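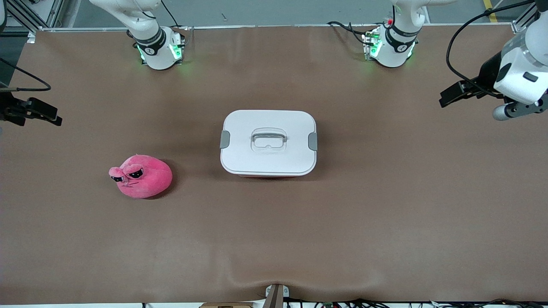 When the Arm Lets Go of the Handle: Tips for a Workshop Tidy-Up Bench

If you've set up a pair of arms to put toys away for you, sooner or later one of them is going to drop a full box. Ours did it in January, when the left gripper on our Rosser pair opened halfway through a lift, and I've been collecting little fixes ever since – some from the good people on the Bundeck forum, some learned the hard way!

Check the latches first. A lidded container with a clip on each side needs both clips pushed down until they click. Ours had one up, so the lid came away and the rest went straight to the floor.

Stand a fold-flat handle up by hand while you're testing. When it lies down in the lid, the fingers may only catch the edge of it, and that feels like a good grip right up until it isn't.

Smooth out the table covering. Ours creeps toward the front edge and makes a soft fold, and a box set down on a fold likes to tip. A strip of tape underneath does wonders.

Practice with something squashy. A plush toy forgives a hard squeeze, and so does the gripper.

Look up at your cables. Run each arm slowly through its whole reach and watch that the loops don't snag or pull tight. Our log showed fault 137, a loose connection at the wrist, and I'd blamed the poor gripper for a week.

And please, press stop before you reach in to pick anything up, even if both arms look perfectly still.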